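3/30/21

Lost most of the morning to the left hand unit. It dropped out again, third day running, and this time it took the log with it, so the whole first batch is no good. Yanling had warned me in December that the connector on that side was weak. I wrote it down then and did nothing about it.

The fault goes like this. The position reading freezes, the arm at the other end holds for a moment, then it jumps to catch up when the signal comes back. Today's jump was 8 centimeters. The arm hit its stop hard enough that Krystyna heard it from the hall and came in to hit the power switch. No one was near it. She wants it written up as a safety matter and I agree with her.

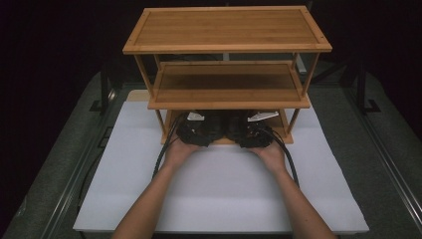
My guess is strain on the cable. We have been working on low reaches all week, and those are the worst for it. With both hands at the front of the bottom shelf, the units almost touch each other, and the left cable has to come back along my arm and curve over the foam board. Reaching high, I have not had a single dropout. I tried wiggling the plug at the bench afterward and got the freeze on demand after some 30 tries, so that seems fairly clear.

Called Setaren about a new lead. They can ship 2, but the price has gone up to 200 for the pair. Ordered them anyway.

Until they come we run at low speed, and Krystyna stays by the switch. I also asked Yanling to change the code so a frozen reading stops the arm and it won't start again until someone clears it. She thinks she can have it in by tomorrow night.

Wrists sore. Ate late, went to bed without reading the Trokden manual.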